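From: Feven Birhane
Date: 11/02/2018
Subject: Re: [gripper-users] Fingers closing when they shouldn't

Hello everyone,

Thank you all for the kind notes, and sorry for the slow answer. I wanted to have something solid to tell you before I wrote back. Let me quote the question first for those who weren't on the list in June:

> We have the same Zudo wrist as you and we keep seeing
> error 3164 at the end of a placing move. The arm stops,
> we clear it, and then the fingers snap shut the moment
> the drive comes back on. Once it was my thumb near them.
> No harm done, but I'd like to know if it's us or the wrist.
> Does anybody else get this?
>
> Castillo

Castillo, it's the wrist, or more exactly it's the wrist and the Zolau controller not agreeing on who gets to remember the last command. You aren't doing anything wrong, and I'm so glad about your thumb!

We went through 625 log entries (my eyes are still crossed) and pulled out every stop with that code. There were 22 of them, and in four the fingers closed again right after the reset. In all four, the stop had come in while a close command was still waiting its turn. The controller throws its own list away on a reset, but the wrist keeps the last thing it was told and does it as soon as it has power. So you walk up, clear the fault, lean in to move whatever was dropped, and it closes on you.

What we do now at Stunommont, until there's proper firmware for it:

- Clear the fault from the pendant with both hands out of the cell, always.
- Send an open command first and wait for the position to read back before anyone reaches in.
- If it doesn't read back, take the power off at the wall and wait for the light on the wrist to go out.

I'd also ask you to look at your force limit. Ours had been set back to the default by an update and I didn't catch it for weeks, which I'm a bit ashamed of. It's low again now.

As for the work we're doing with it, we've stayed on the tabletop sorting job, with the yellow discs and the orange pieces on the dark red plate and the divided tray next to it.

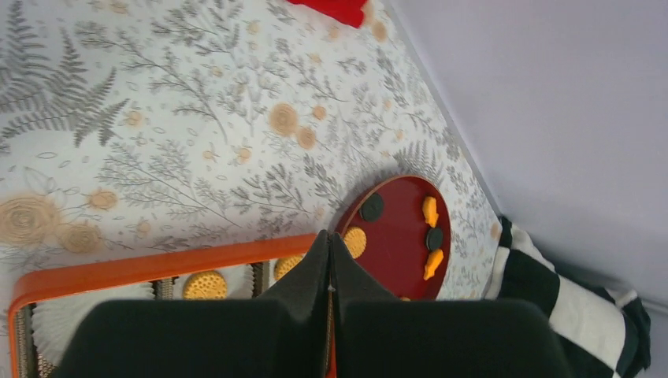

I like this job for chasing the fault because the moves are short and you get a great many opens and closes in an afternoon, and if a piece gets squeezed or flung it's no great loss. I haven't seen the snap since we put the open command in, but I wouldn't call it cured, and I still keep my sleeves rolled up out of habit.

If any of you have logs with that code in them, with or without the closing, please do send them to me off the list. I'd especially love to hear from people on the older controller, as I only have the one kind here.

Warmly,
Feven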